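Mivum Forums > Clubs and Student Projects
Reading time: 4 minutes

We use cookies to keep you signed in and to count visits. Accept or change settings.

Mug and tray task - what counts as a clean attempt?

tinplate_joe
11th September

Our college club is entering the Pelmont student challenge this year and we've picked the tabletop task. You get one mug and one tray, and the arm has to move the mug between the tray and the counter. We drive it by hand first to record attempts, then train on those. We did 112 attempts over July and I've been going through them to decide which to keep.

The rules say an attempt should start from "a settled scene" and leave it at that. I've taken it to mean the arm is out of the head camera's view and the mug is upright. This is how I'd like all of ours to begin:

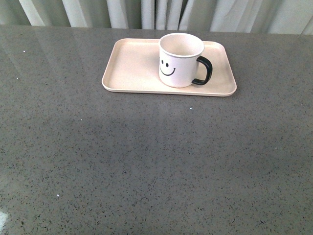
Head camera, mug on the tray, arm out of view.

The trouble is that a good third of ours start with the arm already over the counter, as whoever was driving didn't want to park it each time. Do I bin those or keep them? There are four of us and we're split down the middle.

oddsocket
Keep them. If you only ever start from the parked position, the arm will learn one approach path and fall apart when it's nudged off it. We binned ours last year and regretted it by the second round.

Moodley_Robotics
I'd bin them, or at least put them in a separate folder. The judges start from parked. You want the bulk of your data to look like what you'll be marked on. Variety is fine but get it on purpose, by moving the tray and the mug, and leave the arm where the rules put it.

oddsocket
The rules don't put it anywhere, though, that's the whole point of the thread. Last year one judge parked it and another left it wherever the previous team had finished.

tinplate_joe
That's what worries me. I've emailed Pelmont and had nothing back yet.

The other thing we argue over is the wrist camera. It sees the fingers well but it loses part of the tray once you get in near the mug, and one of our lot wants to drop it and train on the head view only. It would save a lot of disk. We're at 414 GB and the club machine is nearly full.
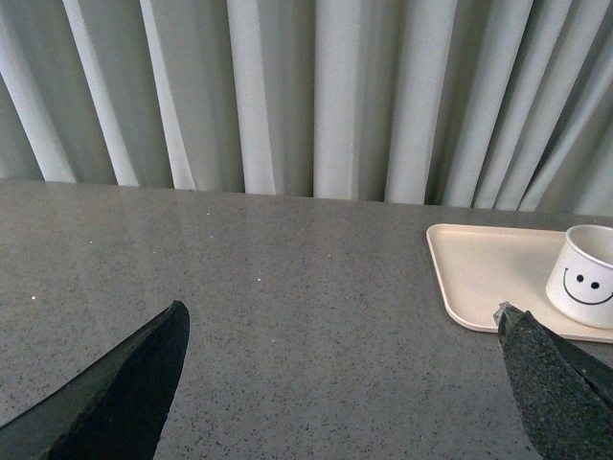
Can we train on the head camera alone and still be allowed to enter? Head camera only is allowed, as the challenge rules ask for at least one fixed view and don't mention the wrist.

oddsocket
Allowed, but I wouldn't. The last few centimetres are where it all goes wrong and the head view is too far off to help much. Drop the resolution before you drop a camera. We halved ours and saw no difference in the results.

kettle_and_wire
Second that. Also check both cameras are in step. Ours were out by 200 milliseconds for weeks and we blamed the driving.

tinplate_joe
How did you find out?

kettle_and_wire
Tapped the counter with a pen in view of both and went through the recordings. Ten minutes' work once we'd thought of it. The fix was one line in the config - we were stamping the time when the picture was saved and it needed to be when it was taken.

tinplate_joe
Right, I'll do that before anything else.

Last question, on the grip. Two of us go for the handle and two of us put a finger inside the mug and take it by the wall. I prefer the wall as you don't have to care which way the handle is facing. My worry is that mixing the two will confuse it. 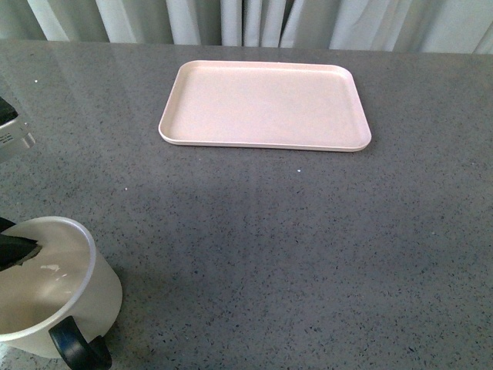 Moodley_Robotics
Pick one grip and stick to it. We mixed them in our first set and the arm would head for the handle, change its mind and stop halfway. Once we'd thrown out the handle attempts it settled down.

oddsocket
Agree with Moodley for once. Wall grip, and try to keep the finger on the same side each time.

galtell_lab_tech
Slight disagreement from me. We run this as a term project at Galtell and the groups who mix grips do all right if they have enough attempts. The best group had 900. With 112 I'd go with a single grip, but I wouldn't call mixing wrong.

tinplate_joe
900 is a long way off for us. Wall grip it is then, and I'll sort the others into their own folder so we don't lose them. Still undecided on the starting positions. If Pelmont reply I'll post what they say.

kettle_and_wire
Write down who drove each attempt while you're sorting. We didn't and wished we had.

Get the Mivum newsletter: new threads and competition dates once a month. Enter your email to subscribe.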